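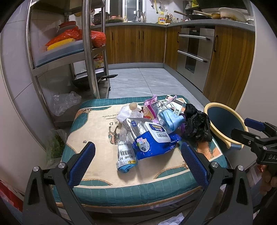
Wet-wipe packs: which bin in Tramdale?

mulch_74
Sorting the week's packaging. Wipe pack is soft film with a rigid white lid glued on. Foil pouches are a separate problem. The Skadier leaflet covers neither.
2018-11-15

ohmfield
Pull the lid and check the resin code. Mine are 5, which goes in rigid plastics. Film goes in the drop-off bin. Foil pouches are trash.

kettlebase
Disagree on the lid. Anything under 2 inches falls through the screens at Jultthorpe, so removing it gains nothing.

ohmfield
Wipe lids are over 2 inches on the long side.

kettlebase
Long side doesn't matter. They drop through on the short one.

mulch_74
Measured. Short side is under. Lid goes in the trash, film to drop-off.

ohmfield
Rinse the film first. They reject it with lotion residue.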